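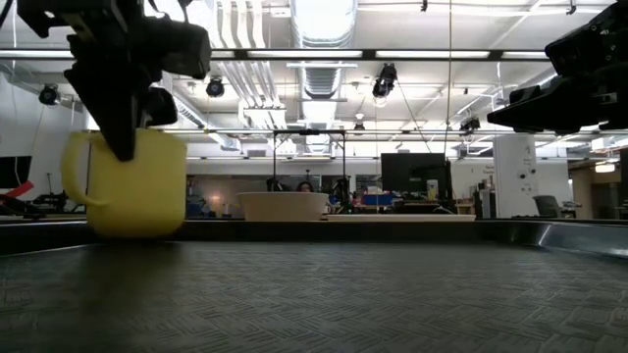

Can a robot clear your kitchen table yet?

Wed 8 May

Search this site Enter keywords Go

I spent a good part of this week thinking about mugs. Big yellow ones, mostly – because a mug is where a lot of household robots still come unstuck, and a small outfit called Nuncombe wants to change that.

The chore is one my kids can do half asleep: pick up a mug, pick up a bowl, put them on a tray. Nuncombe's two-armed setup has now had 697 goes at it, and the team in Plutmont tells me they want to reach 3000 by the end of June. They're going in over the rim with one gripper, fingers down inside the mug, and leaving the handle alone for now (handles can point any which way, and that's a whole headache of its own!).

So can it do my dishes? Nope, not yet. Clearing a mug and a bowl takes it some three minutes on a good run, and I'd have the kettle back on by then. Glasses are off the menu completely. But I came away more hopeful than I went in – two years ago the same team was still working with foam blocks.

Next up is a trial in the staff kitchen at Worku, the bakery chain, and I've already asked if I can come and watch.

Filed under: Home Tech, Robots & Gadgets

Related stories
Fuker's shelf stacker goes back to the shop
Folding towels: still harder than it looks
We tried a window-cleaning robot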